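생활 속의 물 3강 강의 노트
빨래와 물: 세탁은 어떻게 이루어지는가

지난 시간에 부엌의 물 이야기를 하다가 시간이 모자라서 설거지 부분을 급하게 넘어갔지요. 질문을 남겨 주신 분들이 꽤 계셨는데, 오늘 내용을 들으시면 절반쯤은 저절로 풀릴 거예요. 그릇에 묻은 기름이나 셔츠 깃에 묻은 기름이나 물 입장에서는 크게 다를 게 없거든요. 남은 질문은 마지막 시간에 모아서 다시 보겠습니다.

1. 물은 왜 혼자서 때를 못 빼는가

물 분자는 한쪽은 약한 양전하, 다른 쪽은 약한 음전하를 띱니다. 그래서 자기들끼리 손을 꼭 잡고 있으려는 성질이 강해요. 소금이나 설탕, 땀에 들어 있는 염분처럼 물과 잘 어울리는 것들은 이 틈에 금방 끼어들지만, 피지나 식용유 같은 기름때는 끼어들 자리를 얻지 못합니다. 표면장력도 같은 이야기예요. 마른 면 손수건에 물방울을 떨어뜨려 보면 잠깐 동그랗게 버티다가 스며드는 경우가 있는데, 그 잠깐이 물이 섬유 속으로 들어가기를 망설이는 시간이라고 생각하시면 됩니다. (새 수건이 물을 잘 안 먹는다고 하시는 분들, 대개 가공할 때 남은 유연제 성분 탓입니다. 한두 번 빨면 나아져요.)

2. 계면활성제

계면활성제 분자는 머리와 꼬리가 있는 올챙이 모양으로 그려 두시면 편합니다. 머리는 물을 좋아하고 꼬리는 기름을 좋아하지요. 세제를 푼 물에 옷을 담그면 꼬리들이 기름때 쪽으로 박히고 머리는 물 쪽을 향하는데, 그렇게 둘러싸인 기름이 둥글게 말려 올라가면서 섬유에서 떨어집니다. 이 둥근 덩어리를 미셀이라고 부릅니다. 노트에 꼭 한 번 직접 그려 보세요. 그림 솜씨는 전혀 상관없습니다. 저도 칠판에 그릴 때마다 콩나물 같다는 말을 듣습니다.

여기서 많이들 오해하시는 것이 거품입니다. 거품은 계면활성제가 공기를 붙잡은 모양일 뿐이고, 거품이 많다고 때가 더 빠지지는 않아요. 오히려 드럼식에서는 거품이 지나치면 옷이 떨어질 때의 충격을 푹신하게 받아 버려서 세탁력이 줄고 헹굼도 길어집니다. 드럼용 세제에 거품을 줄이는 성분이 들어 있는 것도 그런 사정입니다.

3. 센물과 단물

칼슘 이온과 마그네슘 이온이 많은 물을 센물, 적은 물을 단물이라고 합니다. 비누는 센물에서 칼슘과 결합해 물에 녹지 않는 찌꺼기를 만드는데, 할머니 댁 세숫대야 가장자리에 허옇게 끼던 것이 바로 그것이에요. 요즘의 합성세제는 이 영향을 덜 받고, 칼슘을 미리 붙잡아 두는 제올라이트나 구연산염을 넣기도 합니다.

이 대목에서는 넌브리지(Nunbridge)와 패드소프(Padthorpe)를 비교한 읽기 자료를 함께 봐 주세요. 두 마을은 서로 가까운데도 한쪽은 석회암 지대의 지하수를, 다른 쪽은 산에서 내려오는 지표수를 씁니다. 자료를 쓴 헤미 라케나(Hemi Rakena) 선생님은 두 마을을 합쳐 470가구에 세제를 얼마나 쓰는지 물었는데, 넌브리지 쪽이 같은 양의 빨래에 세제를 확실히 더 많이 넣고 있었습니다. 재미있는 것은 그 이유를 물의 경도에서 찾은 사람이 드물었다는 점이에요. 대부분은 어머니가 그렇게 넣으셨으니까, 하고 답했습니다. 저는 이 부분을 읽을 때마다 마음이 조금 따뜻해집니다.

4. 세탁의 네 가지 힘

교재에서는 화학력, 기계력, 온도, 시간의 네 요소를 원 하나를 나눈 조각으로 설명합니다. 한 조각이 작아지면 다른 조각이 커져야 같은 결과가 나옵니다. 찬물로 빨고 싶으면 시간을 늘리거나 효소가 든 세제를 고르고, 손으로 살살 빨아야 하는 옷이라면 불리는 시간을 넉넉히 주는 식이지요.

효소 이야기를 조금만 더 하겠습니다. 단백질 분해 효소는 피나 우유 얼룩에, 지방 분해 효소는 기름에, 전분 분해 효소는 밥풀이나 소스 얼룩에 작용합니다. 핏자국은 뜨거운 물에 먼저 넣으면 단백질이 굳어서 빼기가 훨씬 어려워지니 찬물에서 시작하세요. 울과 실크도 단백질 섬유라서, 단백질 분해 효소가 든 세제는 피하셔야 합니다. 작년 수강생 한 분이 이 강의를 듣기 바로 전날 아끼던 스웨터를 그렇게 빠셨다며 무척 속상해하셨어요.

5. 통의 방향과 물의 양

통이 세로로 선 방식은 옷이 잠길 만큼 물을 채우고 물살로 비빕니다. 드럼식은 통이 옆으로 누워 있어서 바닥에 고인 적은 양의 물에 옷을 적셨다가, 위로 끌어 올려 떨어뜨리기를 되풀이합니다. 빨래터에서 방망이로 두드리던 것과 원리가 닮았지요. 그러니 통을 꽉 채우면 옷이 떨어질 공간이 없어집니다. 위쪽에 손바닥 하나 들어갈 만큼은 비워 두시는 것이 좋습니다.

앞쪽에 문이 달려 있으니 물이 새지 않게 막아 주는 고무 패킹이 필요하고, 이 패킹의 주름에 물과 보풀이 남기 쉽습니다. 빨래를 꺼낸 뒤 마른 천으로 주름 안쪽을 한 번 훑고, 문을 열어 속을 말려 주세요. 세제 통도 살짝 빼 두시고요. 어린아이나 고양이가 있는 댁은 통 안을 꼭 확인하고, 곁에 없을 때는 문을 닫아 두시는 편이 안전합니다.
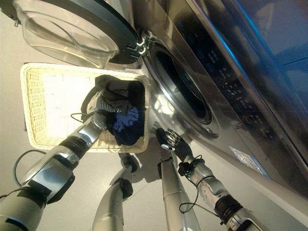
6. 헹굼과 그 뒤의 물

헹굼은 희석입니다. 옷에 세제 물이 조금 남아 있을 때 깨끗한 물을 부으면 농도가 내려가고, 짜내고 다시 부으면 또 내려갑니다. 물을 한꺼번에 많이 쓰는 것보다 중간에 탈수를 넣어 두세 번으로 나누는 쪽이 같은 양으로도 더 잘 헹궈집니다. 계산을 좋아하시는 분은 남은 물이 1리터이고 새 물이 9리터일 때 한 번 헹구면 농도가 10분의 1이 된다는 데서 출발해 보세요. 두 번째에는 어떻게 될까요?

버려진 물에는 계면활성제와 함께 합성섬유에서 떨어져 나온 아주 가는 실오라기도 섞여 있습니다. 하수 처리 과정에서 많이 걸러지지만 전부는 아니에요. 이 이야기는 5강에서 하천을 다룰 때 이어 가겠습니다.

다음 시간까지

읽기 자료의 넌브리지 부분을 읽어 오시고, 댁에서 쓰시는 세제 뒷면의 성분표를 적어 오세요. 계면활성제와 효소 이름에 밑줄을 그어 오시면 더 좋습니다. 글씨가 너무 작으면 돋보기를 쓰셔도 되고, 가족에게 읽어 달라고 하셔도 됩니다. 4강은 목욕물과 비누의 역사입니다.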